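Community help > Workplace > Automation and rosters

Window crew being moved to gripper work, what changes?

Wendy Dawber
I clean offices for Sugden at the Golport site. From May, 20 of us record part of each shift with hand-held grippers so Lustomero can train a machine on blinds and windows. Hours stay the same. Does the window quota drop, and who sets the new one?

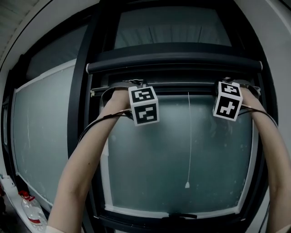
Bleddyn Gwilliam
Quota first. At Mamton we did the same work last year and the quota was cut for recorded shifts only, by written roster note. Ask for that note before you start. Reaching the top of the sash with a gripper in each hand is slower than by hand, and both arms are up the whole time. Fiddly parts such as a thin blind cord with a small pull tab need their own time allowance. We logged 1,491 recordings and the limit was 9 minutes per block, then a change of task. Your supervisor sets the figure, but it should be based on timed recorded shifts - old cleaning times don't apply.

glasshand
We got 90 minutes of training. Shoulders were sore the first week. No jobs gone yet but two evening shifts weren't refilled.

Mamton_nights
Check your award.

Related
Pay rates for recorded shifts
Shoulder strain and overhead work
Can I refuse to be recorded?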